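Nov 22, 2024

# Preparing Household Gear for a National Park Trip

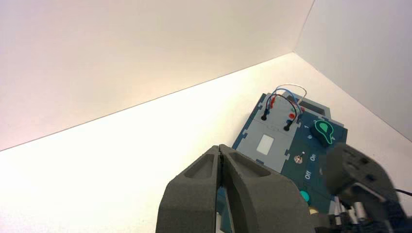 *A dark blue electronics kit board on a white tabletop.*

The Gravarton Outdoor Travellers' Association issues this page to members who will be driving to a national park and staying in a cabin or a serviced campsite. It covers the work best done at home, in the kitchen and at the workbench. Route planning and park fees are dealt with in separate notes.

## Coolers and cold food

Wash the cooler with warm water and a spoonful of baking soda, rinse it, and leave the lid open overnight. A cooler stored shut since last season will usually need this done twice.

Freeze drinking water in clean, flat-sided containers and leave a finger's width at the top for expansion. Large blocks last longer than cubes and can be drunk as they melt. Chill the cooler itself for several hours before packing by placing a spare block inside.

Pack meat at the bottom in a sealed tub, with the last night's meal under the first night's. Lunch items should travel in a second, smaller cooler, as it will be opened many times a day.

## Dry goods

Measure flour, oats, rice and spices at home into labelled bags, one bag to a meal. Write the amount of water needed on the bag in pencil – marker tends to rub off in a damp box. Phyllis Tunstall, who prepared the original version of this section, also recommends cutting the cooking directions from the package and placing them inside the bag.

Parks with bears will have rules on food storage, and these apply to toothpaste, soap and dish cloths as well as to food. Keep all scented items in one lidded bin so that they can be moved to a locker in a single trip.

## Boots and rainwear

Brush dried mud from boots before wetting them. Wash with plain water and a soft brush, remove the insoles, and stuff the boots with newspaper, changing it after the first hour. Do not dry leather beside a heater or wood stove. Wax should be worked into the seams with a cloth and left for a day before the boots are worn.

Rain jackets should be washed according to the label, with all zippers closed. Fabric softener must not be used. If water no longer beads on the surface after washing, a fresh waterproofing treatment is due.

Seeds and soil carried in boot treads can spread weeds from one park to another. Members are asked to clean footwear, tent pegs and bicycle tires between visits.

## Stoves and lanterns

Test every stove outdoors at home before departure. Brush soapy water on the hose and fittings with the gas turned on and the burner unlit; bubbles indicate a leak, and the part should be replaced. Clear blocked burner holes with a soft wire brush.

Remove batteries from lanterns and flashlights at the end of each season. Light corrosion on the contacts may be cleaned with a cotton swab and a little white vinegar, then dried fully before new batteries are fitted.

## The vehicle box

A small box kept in the vehicle should hold the following:

- tire gauge and booster cables
- duct tape, cord and a sharp knife
- work gloves and an old towel
- 2 headlamps, with spare batteries
- paper map of the park and nearby roads
- first aid kit

Check the box each April. Habibur Khan maintains the printed checklist, and corrections may be left for him at the Gravarton office.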